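# 带帽子的上衣怎么叠才平整？叠好放抽屉里总是散开

**Pavithra Thomas**

我家换季收衣服,T恤、衬衫、裤子都叠得还可以,就是带帽子的上衣一直叠不好。帽子那一块很厚,不管塞到里面还是翻到背后,叠完都是上面鼓一个包,下面薄薄一片,放进抽屉以后旁边的衣服也跟着歪。

我现在的做法是:把衣服抖一抖,铺到桌上,两只袖子往中间折,帽子往下翻,然后上下对折两次。问题出在第一步和最后一步。铺的时候布料老是皱在一起,浅绿色那件尤其明显,料子软,一提起来就缩成一团,放到白桌子上要扯半天才能扯平。

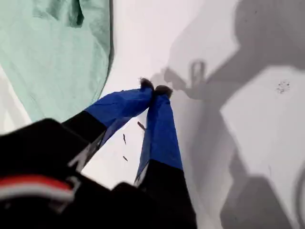 最后一步是对折完以后不稳,从抽屉里抽旁边一件,它就散了。抽屉是Stuvano的,内高不算低,竖着放应该放得下,但我竖着放两三天就倒。

想问三个问题:

1. 帽子到底应该先折还是后折?
2. 袖子是横着折进去好,还是顺着衣身往下折好?
3. 需不需要买叠衣板?我看到Fultum有一种塑料的,不知道对带帽子的衣服有没有用。

补充一下,衣服都是洗完晾干的,没有熨。四月以后基本不穿了,要收到秋天,所以希望叠完能放得住,不要到时候拿出来全是死褶。家里没有多余的挂衣空间,请不要建议我挂起来。

---

**Loïc Roussel**

先说铺平。软料子不要提着肩膀往桌上甩,甩完一定是皱的。捏住下摆的两个角,让帽子朝远处,从远到近慢慢放下来,帽子先着桌面,然后是肩膀,最后是下摆。放下以后用手掌从中间往两边推,推两遍就够了。有拉链的先拉上,有抽绳的把绳子塞进帽子里。

然后是折的顺序。我的习惯是袖子先折,帽子后折,原因是帽子要用来压住袖子。

- 衣服正面朝下,帽子朝上摊平。帽子本身两层布要对齐,帽顶的尖角抹平,不要让它自己卷起来。
- 右边袖子连同一小条衣身往中间折,再把袖子顺着衣身往下翻,袖口朝下摆的方向。左边一样。两只袖子尽量不要重叠在同一个位置,不然中间会厚。
- 两侧折好以后应该是一个长条,宽度和帽子差不多。如果比帽子宽,说明两侧折进去得不够。
- 帽子往下翻,盖在两只袖子的上端。
- 从下摆往上折,折到帽子边缘,再折一次。
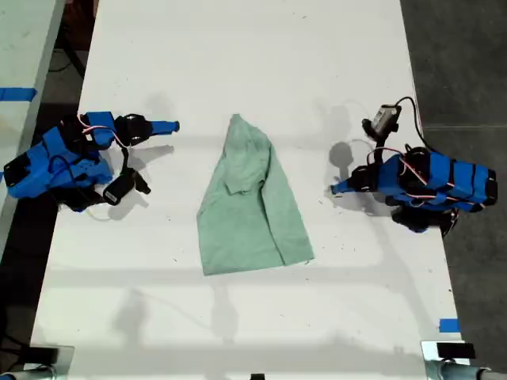 Ghazal Pakzad在下面留言说,袖子顺着往下折她试过,羊毛料子可以,滑的料子不行,翻帽子的时候袖子会自己跑出来,要先在袖子根部用手按几秒钟再翻。这一点我同意,滑料子我也会多按一下,或者把袖口再往回折一小段,让它短一点,不容易露出来。

至于散开的问题,最后一折不要简单对折,可以把叠好的长条分成三份,下面一份往上折,带帽子的那一份往下折,然后把下摆那一头塞进帽口里。帽子等于一个口袋,塞进去以后整件就是一个方块,拿起来也不会散。收半年的话不要塞得太紧,太紧了帽口会有一圈印子。

叠衣板我没买过,不评价具体牌子。你如果只是带帽子的衣服叠不好,我觉得没有必要。板子的作用是统一宽度,剪一块硬纸板,宽度比抽屉的一半窄一点,压在衣服中间照着折,效果是一样的,折完抽出来就行。

---

**Dinesh Warrier**

直接卷起来就可以了,我都是卷的。袖子折进去,从下往上卷,卷到帽子,帽子翻过来包住。不会散。

缺点是占地方,抽屉浅的话关不上。

---

**Indira Chettiar**

楼上说卷的方法,旅行装箱可以,放半年我不建议。我去年有两件加绒的是卷着收的,秋天拿出来,帽子外面那一层撑得变了形,洗过一次才恢复。薄的倒是没事。

我补充竖放的部分,前面没怎么说到。

竖着放会倒,多数是因为那一排没有放满。衣服之间要互相靠着,缺一件就会松。放不满的时候在末尾加一个盒子或者书立顶住,鞋盒剪矮一点也可以用。带帽子的衣服上下厚度不一样,全部朝同一个方向放,厚的都在一头,整排就会斜。一件帽子朝左,下一件帽子朝右,交替着放,厚度就抵消了。

另外,对折以后圆的那一边朝上,开口朝下。找衣服的时候看得清楚,抽一件也不会把旁边的带开。

关于死褶,没有熨的衣服其实影响不大,主要看压得重不重。抽屉里竖放没有上面的重量,比叠成一摞好。如果只能叠成一摞,带帽子的放在最上面,牛仔裤之类重的放最下面。夏天中间可以拿出来重新折一次,换一个位置折,褶子就浅了。我一般七月做一次,顺便开抽屉透透气。

Fultum的板子我用过,折T恤很快,带帽子的要先把帽子翻下来再放上去,板子中间那一片翻的时候会被帽子顶住,合不严。如果你主要收的是这一类,不用买。

---

**Pavithra Thomas**

谢谢各位。按第一个方法试了浅绿色那件,袖子往下折,最后塞进帽口,比我原来的平。第一次塞得太紧,拆了重新折的。硬纸板也剪了一块,薄的几件用起来还可以,厚的折完以后板子不太好抽,我打算换一块窄一点的再试。

竖放要等抽屉整理完再看,现在里面还有一半是裤子。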